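Review: Willems hand grippers, after 6 weeks at Harkham

We pack soft toys and small gifts by hand. The Willems pair is meant to record how we pick things up, so the packing arm at Plelcombe can copy it.

Grip is good on plush, poor on thin bags. The pads hold well. My wrist ached after 40 minutes, so we now swap over at that point — Kirsty Henare drew up the rota. Output drops while you record, and our targets were lowered to match. I'd want that in writing before anyone else starts.
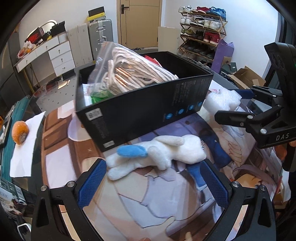 Harkham Packing Team | Soft Goods

Plush is still the easiest thing to pick up with them. Four out of five from me.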